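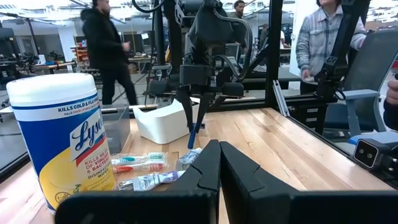 On the question of whether section 2 of the bench rules should cover people as well as arms: I think it has to, and I'd like the wording settled before the March revision goes out. The current text defines the work area as "the table and everything the arms can reach." It says nothing of who may be near it. With an arm holding a toothbrush over the table, there can be a hand at the right side of the cell and three people standing or walking behind it, and the text has no opinion on any of them. I propose the boundary be the extrusion frame, with no hands past the posts while either arm is enabled.

Tharushi Abeysekara wrote:
> The Lorngate draft sets a 36 inch standoff from the rail for
> anyone not operating. Vostberg uses the rail itself as the
> limit and relies on the speed cap. I don't mind which one we
> adopt, but we can't cite both. Also, does "cleared" in 2.4
> mean no loose objects at all, or only none that aren't on
> the task sheet?

The second one. If it's on the task sheet it may be on the table, in the bin or tray the sheet names. Anything else comes off before enable. I would strike "cleared" and write "set to sheet."

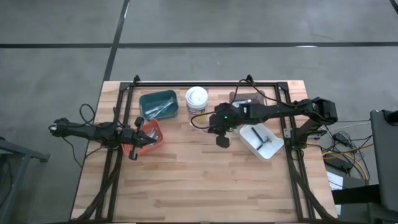 Cables are the part I'd still call weak. 2.6 asks for bundles to be "secured where practical," and that can't be audited. Suggested replacement:

2.6 Cable bundles shall follow the rails. A free loop at a shoulder or wrist is allowed only if it stays clear of the gripper over the full range of motion. Check by jogging each joint to both limits with the gripper open.

2.7 Power bricks and spare leads shall not be stored in the operator's walking path.

On standoff, I prefer the Vostberg reading. 36 inches is hard to keep in a shared room, and a rule broken every hour will be dropped from the log. Urbonaitė's objection was that the speed cap isn't verified after a firmware change. Fair, so add a check to form 905 and make it a precondition for enable.

Fulcombe still has the old numbering, so their 2.5 is our 2.6. Please quote the text when you comment.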